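Gripper update, the short version

Right, quick one tonight, dinner's in the oven. The arm lives on the end bench at the workshop now and it has its second motor, a Workov one off a clearance page. 81 quid with postage. Ouch, but the first one got hot enough to smell and I wasn't going to trust it twice.

Wiring took all of August, on and off. Mostly off. I'd crimped two of the plugs backwards and spent a whole evening blaming the Ahonen board, which was fine. Sorry, board. Labels on everything now - masking tape and biro, very posh.

Next job was getting the fingers to close without slamming. I've been doing that in the simulator first becuase I only have one set of printed parts and they take ages. Speed down to 20, force limit on, run it, swear, run it again. I left it going 2000 times overnight with the laptop on a chair by the bed. Fan noise all night, not recommended.

Also changed the view so it sits right behind the palm. Should have done it weeks ago. From the side I could never tell if the two fingers were meeting straight or one was getting there early.

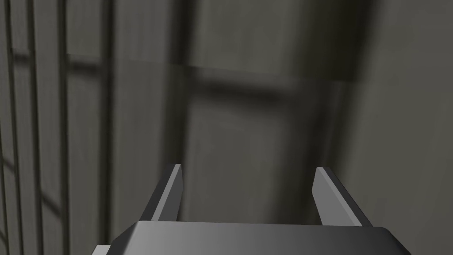

The wall and so on behind can stay fuzzy, I'm not spending an evening on scenery. What I do want is softer pads on the real ones. Got a sheet of rubber from Olance, 100 mm square, should be enough for two goes if I don't muck up the first cut. Glue or screws, havent decided. Glue is quicker. Screws I can undo.

Still to do: cable clips, a proper stop button (the current one is me pulling the plug), and a new belt. More when the belt turns up.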